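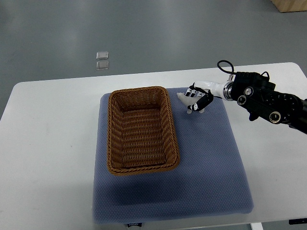 Whitcombe: Questions We Keep Getting About the Reunion Movie

Is the Whitcombe reunion movie really happening?
Maybe. Jemasano, the studio that owns the show, put up a one-line post in February saying it was "exploring a return to Fenville." Studios explore a lot of things. Until there's a start date for filming, we're treating this as talk.

Who has signed on?
Manaia Faulkner, who played Sheriff Dell, is the only cast member to say yes in public, and what she said was "if the script is good." Fan accounts turned that into a signed contract by lunchtime. We haven't seen anything that backs them up.

What about Tipene Costigan?
He left after season 2 and has turned down every reunion panel. The rumor that he's back comes from a photo of him at an airport. People fly places.

I read that the script is finished. True?
The claim started on a message board, from a poster who also said the finale would be reshot. It wasn't. The person says they've read all 40 pages, which would be pretty thin for a feature film.

Where would it stream?
Civora has the old episodes, so most people assume it would get the movie too. That's a fair guess, but the rights to the reruns and the rights to anything new are often sold separately.

Does the fan petition make a difference?
It had 2314 signatures when we checked on Tuesday. It's a nice gesture. We can't think of a movie that got its money that way, and the page asking you to "chip in" afterward keeps the cash for the petition site – read the small print.

Are the casting calls on social media real?
We doubt it. The one we were sent asked for a fee up front to be an extra. Don't pay it. Real productions pay extras.

Will you post when there's real news?
Yes, once a name we can check is attached to it. Please stop sending us the teaser trailer – it's clips from season one with new music.

Can I send in a tip?
Sure, use the contact form. Tell us where you heard it, and keep it under 1000 characters.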